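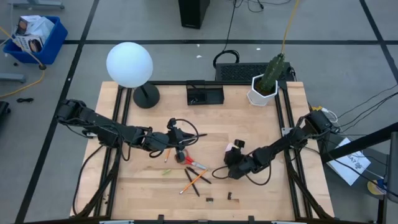 Subject: Re: [hondberg-parents] Supply fee for next year
From: Kristof Claeys

Estela Insaurralde wrote:
> The office says a flat fee of $74 per child would replace the
> shopping lists. They buy in bulk through Olszewski, every kid
> gets the same kit, and we all skip the August store run.
> Last year the pilot grade saved over 500 dollars this way.
> Please reply by Tuesday if you object.

I object, or at least I'd like to see the math first.

Saved 500 dollars compared to what? If it's compared to every family buying every item new, I don't believe it. We reused the scissors, the ruler and both binders from last year, and I doubt we're the only ones. My receipt for the rest came to well under the fee, and that was at Lindon, not exactly a discount store.

Second, Ximena Gaete asked back in July whether leftover supplies go home with the kids or stay in the classroom. I never saw an answer. A fee where the school keeps the leftovers is a different fee.

Third, what happens with two or three kids in the same family? Full price each time? Lorena, you have the order form, does it say?

I don't mind paying for glue sticks. I do mind "reply if you object" -- silence is not a yes, and half this list doesn't read mail in the summer. Put the Olszewski quote up where we can read it, then ask for a vote.

Kristof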